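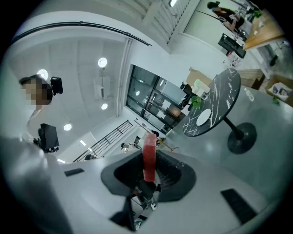
Techo, mampara de vidrio y arranque de la barandilla. Zona de trabajo común.

Lista de revisión de seguridad: zona de trabajo común
Centro: Plorketti
Fecha de la visita: miércoles, 11 de junio de 2025
Estados: C (conforme), O (observación), P (pendiente de corregir)

1. Techo e instalaciones altas

1.1 Luminarias del techo, fijación: C
Redondas, bien asentadas. Las que se ven desde la mesa de mármol estaban encendidas.

1.2 Unidad de aire acondicionado: C
Rectangular, blanca, integrada en el techo. Sin goteo en el momento de la visita. La limpieza de filtros figura en el parte de diciembre. Toca repetirla.

1.3 Rejillas de ventilación de lamas: O
Pasar un paño. No hace falta desmontarlas.

1.4 Carril negro del techo: C
No se cuelga nada de él. Mantener así.

2. Mampara y escalera

2.1 Mampara de vidrio con perfil oscuro: O
Refleja mucho y desde algunos puntos cuesta distinguir el paso. Colocar bandas de señalización a la altura de los ojos. Presupuesto pedido a Goossens.

2.2 Barandilla metálica negra: C
Probada a mano en todo el tramo, sin holgura. Revisados los barrotes verticales y los anclajes inferiores.

2.3 Peldaños: C
Sin comentarios.
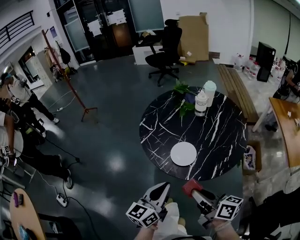 Revisión y comentarios: Frans Peeters

3. Suelo y zonas de paso

3.1 Pavimento: O
Gris oscuro, con brillo. Las salpicaduras se notan poco al caminar. Secar enseguida cualquier derrame, sobre todo junto a las garrafas.

3.2 Regletas y cables: P
Hay una regleta blanca en el suelo con cables blancos y negros sueltos, y otra cerca del perchero. Es el punto más importante de esta visita, porque por ese lado se camina. Fijar las regletas a la pared o bajo una mesa y cubrir los cables que crucen el paso con canaleta de suelo. Modelo propuesto: Vulletti, en tramos cortos. Mientras tanto, recogerlos con brida. No enchufar una regleta en otra.

3.3 Cajas de cartón: P
La grande está plegada y apoyada en la pared blanca del fondo, a la derecha de la silla. Puede resbalar. Llevarla al contenedor. Recoger también las piezas amarillas pequeñas que hay en el suelo junto a ella. La caja pequeña que está al lado de la mesa de mármol se sube a una estantería o se retira.

3.4 Garrafas de agua: O
En fila sobre el suelo, al otro lado del banco, y al lado de una torre de ordenador. Separar las dos cosas. La torre debería ir sobre un soporte. Dejar al menos 1.000 mm libres para pasar.

4. Mobiliario

4.1 Mesa redonda negra con veta blanca: C
Estable al apoyarse en el canto. El plato blanco está cerca del borde; moverlo hacia el centro.

4.2 Botellas blancas sobre la mesa: O
Comprobar que las dos llevan etiqueta de contenido. Si alguna es producto de limpieza, no puede compartir mesa con las hojas verdes ni con el plato. Los productos Zimelance se guardan en su armario.

4.3 Silla de oficina: C
Base de cinco ruedas. Girada y rodada sin problema. Reposacabezas firme.

4.4 Banco de listones de madera: O
Lijar los cantos del extremo, hay riesgo de astillas. Apretar tornillos.

4.5 Perchero de madera: O
Patas abiertas, ocupan más de lo que parece. Repartir el peso al colgar bolsas y arrimarlo a la pared.

5. Puertas y avisos

5.1 Avisos en la puerta de vidrio oscuro: O
Dos hojas blancas pegadas con cinta. Quitar las que hayan caducado y dejar las vigentes en un portadocumentos.

5.2 Apertura de la puerta: C
Abre del todo, sin roce.

Plazos
3.2 y 3.3: 9 días.
Resto de observaciones: 30 días.
Bandas de la mampara: según entrega, alrededor de 2 semanas desde el pedido.

Comentarios finales
El punto 3.2 ya se anotó en la visita de diciembre con otra ubicación de las regletas. Si se cambia la distribución de las mesas, avisar antes de comprar la canaleta para medir otra vez. Copia de esta lista en la carpeta de mantenimiento.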